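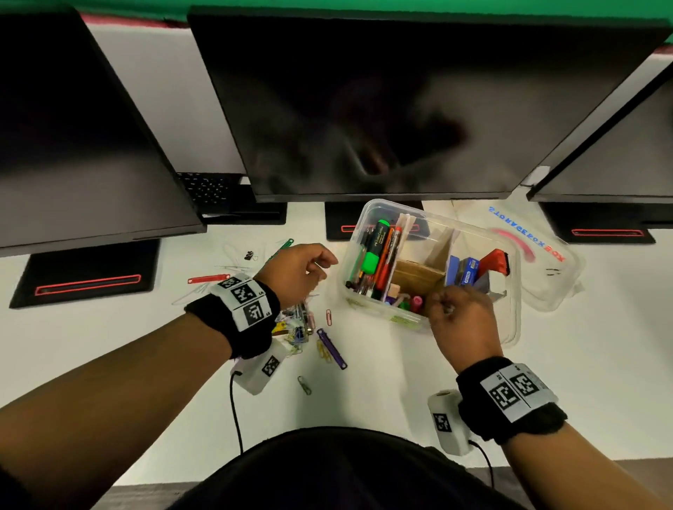

To: desks-and-rooms, Kallance list
Subject: Re: Stationery boxes on the three-monitor desks, proposed layout
Date: 2022-05-05

Replying inline to the message from the Gikville end of the list, with the full original kept underneath for those who read the digest. I have the same kind of box on a three-monitor desk on the second floor and have been running it with a divider since December, so most of what follows is from use.

> 1. Is a single box per desk enough, or should writing tools and
> consumables go in separate boxes?

One box is enough if it has a divider in it. Two boxes on that desk is not practical. The monitor bases are flat and wide, they take up the back half of the surface, and the only clear area is the middle, in front of and between the bases. A second box ends up either on the keyboard or on the notebook.

The split that works is writing tools on the left and consumables on the right. Pens, markers and highlighters stand up. Anything in its own small carton lies flat. If the two are mixed, the cartons tip over under the pens and you have to lift everything out to get a refill.

> 2. What are people using for the divider? The box came without one.

Brown corrugated card from a delivery carton. I tried a plastic offcut first and it slid. Card grips the walls if it is cut very slightly over length.

Method, for anyone who wants to repeat it:

Measure the inside of the box at the floor and again just below the rim. The walls taper, so the two figures will differ. Cut the card to the rim width, then trim both ends down to the floor width in a straight line. Run the corrugations vertically. If they run horizontally the card folds at the first knock from a stapler.

Keep the top edge of the card below the rim by at least the depth of the lid lip, otherwise the lid will not seat. Mine was too tall at the first attempt and the lid popped off at one corner every time.

If you want more than two compartments, cut a half-depth slot in each piece and cross them. Do not use adhesive tape on the base. It leaves a residue that collects pencil dust and is difficult to get out of the corners.

> 3. Long items. Rulers and the large scissors do not fit with the lid on.

They will not fit. The inside of my box takes items of up to 215 mm on the diagonal with the lid closed, and less than that once a divider is in. Rulers and large scissors should go in the drawer unit. I would leave them off the box list entirely instead of allowing the lid to be left off on some desks and not others.

Pens standing upright are a related problem. A full-length pen standing in the box stands proud of the rim. During the day that is what you want, as you can see the colour of the cap and take hold of it. At close of day they need to be laid down along the length of the box before the lid goes on. It takes a few seconds. The alternative is a taller box, and a taller box starts to cover the lower edge of the middle screen.

> 4. Staples. How many boxes per desk? Ours seem to accumulate.

Two at most, one open and one sealed. The cartons we get hold 1000 staples each, and at the rate anybody on this floor binds paper that is a long time. When the Dedance order came in last year somebody distributed it evenly across the desks, and it is still sitting there. I suggest sending the surplus back to the cupboard.

Cartons should be stored label up. They are small and near enough identical from the side, and the two staple sizes we hold are not interchangeable. The wrong size will load in the stapler and then jam it on the second or third press. Clearing it needs a flat blade and some patience.

The stapler goes at the back right corner, angled so that the end comes up above the rim. That gives you something to take hold of. Lying flat on the floor of the box it is hard to get at without disturbing the cartons.

> 5. Paper clips. Loose, or in something?

In something. Loose clips work their way under the divider and get into the bottom corners, and picking them out one by one between finger and thumb is slow. I use the lid of an old clip tub, placed at the front. A folded paper tray also works but has to be replaced often. Magnetic holders are fine in the drawer. I would not put one on a desk where people leave access cards lying about.

If your clips are already loose in the box, empty everything on to a sheet of A3, fold the sheet down the middle, and pour the clips off the end. Sort the rest while it is out. Test each pen on scrap as you go and bin the dead ones. I took out seven dead pens the first time, most of them black ballpoints that had been put back in the pot by people who had just found out that they did not write.

> 6. Highlighters and markers. Tip up or tip down?

Both positions have been recommended to this list at one time or another. My view:

Highlighters and fibre-tip markers: cap down, or flat. Stored cap up for weeks they write pale at the start.
Gel and ballpoint: tip down.
Whiteboard markers: flat only, and preferably not in the desk box at all. They belong with the board.
Double-ended pens: flat.

Cap colour is a better guide than the label once the pens are standing close together, so if a cap has been swapped, swap it back. A green cap on a pink marker will catch everyone who uses the desk.

> 7. Where does the lid go while the box is in use?

Flat on the desk to the right of the box, if you are keeping consumables on the right. It then doubles as a tray for whatever you have taken out. Putting it under the box sounds neater, but the lid has raised lettering or printing on it depending on the batch, and the box rocks. Putting it on a monitor base is a poor idea. On our monitors the bases have a lit strip along the front edge, and a lid laid there hangs over it and gets knocked off when the screen is turned.

Do not lean the lid against the screens either. The panels on these desks are glossy and the lid corners are hard enough to mark them. One of the Sin building desks has a fine arc across the lower part of its left-hand screen that I am fairly sure came from this.

Two additions that were not in the original list.

Slips of paper. A few blank slips stood upright behind the pens are more use than a full pad, which takes the room of a whole compartment. Trim them so that they come a little above the pens. Reorder cards can go in the same place. I write the item and the cupboard shelf on a slip and take it with me when something runs out.

Order of packing. Divider first, then cartons, then the stapler, then the slips, then pens, with clips and small loose items last and at the front. Done in another order you will find the slips bend under the stapler. When the box is repacked with the screens tilted well back, put the box down first and then adjust the screens, as the clearance between the middle base and the back wall of the box is small. Mine sits directly in front of the middle base and touches it. There is no need for a gap.

On cleaning: clear plastic shows every mark, highlighter in particular. Lukewarm water with a drop of washing-up liquid will take off fresh highlighter. Ballpoint needs isopropyl alcohol on a cloth, and some brands of box go cloudy under it, so try the underside first. Take the card divider out before any of this. A damp divider goes soft along the bottom edge and will not stand again.

I have no strong view on labels. The box is transparent and you can see what is in it. If the group wants them, one on the short side facing the chair is sufficient — not on the lid, as lids get exchanged between desks.

Proposed contents for the revised sheet, without quantities, which can be settled separately:

Left compartment
 ballpoints, black and blue
 one orange pen for corrections
 highlighters
 fine markers
 paper slips, at the back

Right compartment
 staples, in their cartons, label up
 stapler, back right corner

Front
 paper clips, in a shallow tray
 spare caps, short markers

Not in the box
 rulers, large scissors, whiteboard markers, correction fluid

Correction fluid is on the last list following the leak at Gikville. If anyone objects to losing it from the desks, reply to the list and not to me directly.

Original message follows.

> To: desks-and-rooms, Kallance list
> Subject: Stationery boxes on the three-monitor desks, proposed layout
>
> All,
>
> We are rewriting the desk sheet for the shared rooms at Gikville and
> would like it to match what the other sites do. The present sheet says
> only "one box of stationery, tidy", and the result differs from desk
> to desk. The boxes are the clear ones with a separate lid. We would
> prefer to keep them, as they are already paid for.
>
> 1. Is a single box per desk enough, or should writing tools and
> consumables go in separate boxes?
> 2. What are people using for the divider? The box came without one.
> 3. Long items. Rulers and the large scissors do not fit with the lid on.
> 4. Staples. How many boxes per desk? Ours seem to accumulate.
> 5. Paper clips. Loose, or in something?
> 6. Highlighters and markers. Tip up or tip down?
> 7. Where does the lid go while the box is in use?
>
> Short answers are fine. We will put a draft to the list once we have
> replies from at least two sites.

--
desks-and-rooms mailing list
To leave the list, send a blank message with "unsubscribe" in the subject line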